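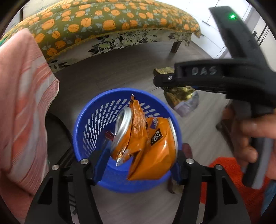
Imprimir | Enviar por e-mail
Pesquisar no caderno... Ir

21 jan 2023 – Sprint de 40 jardas, cronómetro manual contra sensor Estik

Continuo sem acreditar no número que o Ronaldo Layug trouxe da reunião. Segundo ele, o sensor de cintura "dá o mesmo que as células fotoelétricas". O mesmo em quê? Na média da equipa, talvez. Na média da equipa até eu, com o polegar e um cronómetro barato, dou o mesmo que as células se tiver corridas suficientes.

Material: o par de células Van Rooij da pista coberta, dois cronómetros manuais (eu e a Marilou Mangubat), sensor Estik com o firmware que veio de fábrica. A Marilou não viu os tempos das células antes de escrever os dela. Eu vi alguns, sem querer, porque o visor ficou virado para o meu lado durante a primeira série. Marquei essas linhas na folha com um asterisco.

Total de corridas no ficheiro: 224, contando as de novembro. As de novembro foram feitas noutro piso e com saída de três apoios, e as de hoje quase todas com saída em pé, por isso não as junto na mesma tabela. O Ronaldo juntou. Pedi-lhe a folha dele e ainda não chegou.

O problema de sempre está na partida. As células começam a contar quando o feixe é cortado, o cronómetro manual quando o olho decide que houve movimento, e o sensor quando a aceleração passa um limiar que o fabricante não publica. São três inícios diferentes para a mesma corrida. Quem compara os três tempos finais sem tratar disto está sobretudo a comparar partidas. Os receivers balançam o tronco antes de sair e o sensor arranca nesse balanço. Com os linemen a coisa parece mais limpa, mas tenho poucos e não ponho as mãos no fogo.

Vi isto bem nas corridas do segundo grupo: em quatro o sensor deu tempos absurdamente longos. Na curva de aceleração há um bico pequeno, depois quase nada, depois a saída a sério. O software aceitou o primeiro bico. Na exportação "limpa" essas corridas desaparecem, sem nota nenhuma. Só dei por elas porque abri o ficheiro em bruto. Se o relatório da Furnatlow foi feito com a exportação limpa, as piores falhas do aparelho foram retiradas antes da comparação. Não sei se foi. O relatório não diz, e já o li duas vezes.

Outra coisa do relatório que me incomoda: a correlação. Num plantel onde há um cornerback e um guard, qualquer método minimamente decente ordena os dois como deve ser e a correlação sai linda. Quero ver as diferenças corrida a corrida, dentro da mesma posição, e é aí que um treinador vai usar isto para decidir quem fica e quem sai. O Mirko Bortolotti diz que estou a pedir demais a um aparelho de treino. Pode ser, mas então não o vendam para as provas de seleção.

Mudei o limiar de deteção à mão no script e voltei a correr tudo. Com o limiar mais alto as partidas falsas somem-se, mas os atletas que saem devagar passam a ganhar tempo de borla. O limiar que me dá os resultados mais bonitos foi escolhido por mim depois de ver os resultados, portanto vale o que vale. Guardei as duas versões. Não usar a segunda em lado nenhum sem dados novos.

Cronómetros manuais: a Marilou é mais consistente do que eu, sem discussão. Eu antecipo a chegada. Sempre suspeitei e agora está no papel. Os tempos manuais ficam abaixo dos das células, como toda a gente espera, mas a diferença não é fixa e aquela correção constante que se costuma somar também não me convence. Alguém aqui sabe de onde veio o valor que temos na folha antiga? Procurei no caderno e aparece já copiado de outra folha.

Alimentação das células: ligadas à tomada do lado da bancada. A bateria continua a cair antes do fim da sessão. O tripé de chegada tem a patilha gasta e desce sozinho, e tive de o repor entre séries. A altura do feixe muda alguma coisa (cortar com o joelho ou com a anca), e só comecei a medi-la depois da segunda série.

Telefonou a Morven Matheson, do Kilton, a perguntar se pode anunciar tempos "medidos por sensor" no dia aberto. Respondi que anunciar pode, comparar com os do ano passado não. Não ficou contente. Quer saber também se vale os 2.000 euros do pacote completo. Para ver se um atleta está a melhorar em relação a si próprio, com muitas corridas e sempre a mesma saída, talvez. Para uma lista de classificação com casas decimais, não assino.

Para fazer:
- repetir com saída de três apoios, todos, no mesmo piso
- visor das células tapado desde o início
- medir a altura do feixe antes de cada série e escrevê-la na folha
- pedir ao Ximeng Hou o script de leitura do ficheiro em bruto, o meu engasga-se nas sessões longas
- insistir com a Furnatlow sobre as corridas excluídas, por escrito
- patilha do tripé

O Ximeng passou ao fim da tarde e acha que o atraso entre o sensor e a hora do portátil pode explicar parte da dispersão. Duvido, porque o tempo é calculado dentro do próprio sensor, mas ele já me apanhou numa destas e fica anotado. Vai trazer o registo dele para compararmos as marcas de hora linha a linha.

Última atualização: março, M. Mangubat (corrigida a legenda da folha de tempos)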